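Diary: the slow defeat of the allotment shed

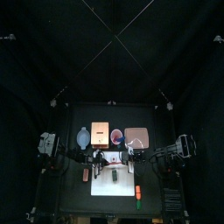
Sakda Chantharasri

25 Nov 2021

Rain since before I woke. I lay there listening to it on the skylight and thought of the shed roof, as I have thought of the shed roof every wet morning since April, when I told everyone at the Kamari Lane allotments that I would have it fixed by the end of the month. I didn't say of which year, and I am still rather pleased with that.

Went up after breakfast with a roll of felt under one arm and a flask under the other. The gate code has been changed again. It used to be 981 and something, which I could remember on account of my old bus route, and now it is a string of digits with no feeling in it at all. Stood there pressing things until Mrs Udivar came along with her wheelbarrow and let me in with the look she keeps for people who grow only potatoes.

The shed, then. Water coming in over the shelf where I keep the seed tin, and a second drip, new, above the chair. I can forgive the first, which was there when I took the plot on and has some right to it. The second is showing off. I moved the chair. By the time I had poured my tea there was a third, exactly where I had moved the chair to.

The seed tin has had a bad autumn. Ten packets of beans have become one large bean-flavoured lump, and the writing has run off the labels, so whatever survives will go in next year as a surprise. I kept the lump. I don't know why. It is on the kitchen windowsill now with a saucer under it and I expect I'll be asked about it.

Got the ladder out and went up as far as the third rung, from which I could see that the roof is a good deal worse than it looks from the ground. There is moss on it thick enough to sell. Somebody before me has patched it with what I think is bath mat. I had brought the felt, the nails and a tube of Clollier sealant (left over from the bathroom, set solid, as I found after squeezing it until my ears popped), and I had left the hammer at home on the stairs, where I had put it so as not to forget it. Tried half a brick. Half a brick is all right for one nail.

Came down and dug leeks instead, or tried to. The ground has gone to pudding. I pulled one up and it brought most of the bed with it, and my left boot stayed behind when I stepped back. Six leeks in the end, two of them of a size you could serve to an adult. The rest have rust, which the man on the Srithong plots says does no harm if you peel them down far enough. I peeled one down far enough and there was nothing left to argue about.

He has a new greenhouse, by the way. He walked me over to see it, in the rain, and we stood inside and he opened the vents and closed the vents. I said it was very good. He opened them again. His tomatoes finished weeks ago but he has left the labels standing in a row with the dates of picking on them, in pencil, and I was taken through these as well. I have never picked a tomato and felt I should write it down, but then my tomatoes got blight and were picked all at once, into a sack.

Home by one with wet knees. Hung the coat over the bath and put the leeks in a soup with the last of the ham. Too much pepper. Ate two bowls of it standing up, reading a letter from the allotment office about rent, which is going up, and about sheds, which must be kept "in a sound and weatherproof state". I read this out to the bean lump.

Slept in the armchair and woke with a stiff neck at the point in the afternoon when it is neither worth putting the lamp on nor possible to see. Rang my sister. She told me to buy a tarpaulin. I said a tarpaulin was an admission. She said so was a bucket, and how many had I got up there? I changed the subject to her knee, and got the whole of her knee.

Looked up tarpaulins afterwards, just to know what they cost. They come in green, blue and a sort of bandage brown. You have to tie them down at the corners or they go off over the hedge in the first wind, and I can picture very clearly which greenhouse mine would land on. Wrote down the size I'd need on the back of the rent letter, then found I had measured the shed last spring in paces and I no longer trust my paces.

Still raining at ten. Moved the hammer from the stairs to inside my dry boot. Must ring about the gate code, and get more pepper.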